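Ticket 998 — Stock label printer drops jobs after 40 labels
Site: Skornoswood parts store
Raised by: Sulastri Rondonuwu
Assigned: Sutrisno Sutanto

Batches sent from the Thevar stock screen stop at label 40. The queue shows "complete" and the printer shows "ready". Batch size was 100. Restarting the spooler clears the queue but the remaining labels are lost.

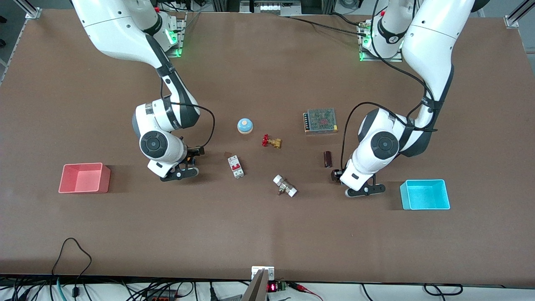

Does the fault follow the printer or the PC?

The PC. The same batch sent from the Ekamine office printed in full on the same printer.

Compared driver settings — job buffer on the store PC was set to 40, office PC to "no limit". Changed to match and restarted the spooler at 14:10. Test batch of 71 printed in full. Ticket stays open until the October stock run.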